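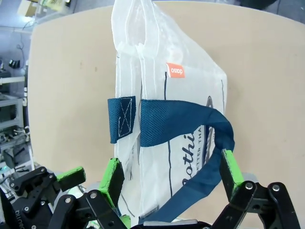
Page 3 of 7

Thread: Charging for bags at the co-op, yes or no?

dekgate_mel
Picking this up from page 2. The Dekgate store starts charging 25 cents a paper bag in March. I shop there twice a week and I'm fine with it. Most people I see at the register already bring their own.

rustbelt_ron
I'm not fine with it. Members already pay annual dues. If the store is short on money, raise the dues and say so. A bag fee hits whoever stops in on the way home from work without planning to.

Wouter Koster
Ron, the numbers were in the newsletter. The store gave out 2491 paper bags in the last month they tracked, and the Oltitz branch, which already charges, gave out 346. Oltitz is smaller but it isn't that much smaller.

rustbelt_ron
Oltitz also has a parking lot, so people keep bags in the car. At Dekgate half of us walk or take the bus.

pantryshelf
I take the bus and I carry one of those woven plastic totes folded flat in my backpack. It weighs next to nothing. Mine has lasted four years — the webbing will outlive the rest of it. I would not trust a thin cotton one with cans.

dekgate_mel
Same. Cotton ones also shrink if you wash them hot, and you do have to wash them if you carry meat.
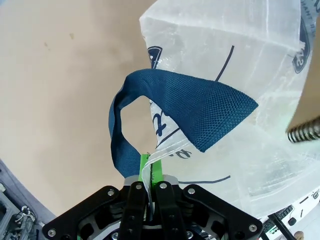

Bautista disagrees with all of you and would drop paper bags completely. Boxes from the stockroom, set out by the door, free to anyone. The old Varnis market did it for years and people got used to it.

rustbelt_ron
Try getting a box of groceries on the 6 pm bus.

Wouter Koster
Boxes are fine for car people. I'd do both, boxes at the door and the fee at the register. Some 889 members answered the survey and the fee passed, so it's happening either way.

pantryshelf
Does anyone know if the fee applies to the small produce bags? The sign by the door doesn't say.

dekgate_mel
Only the paper ones at checkout. I asked this morning.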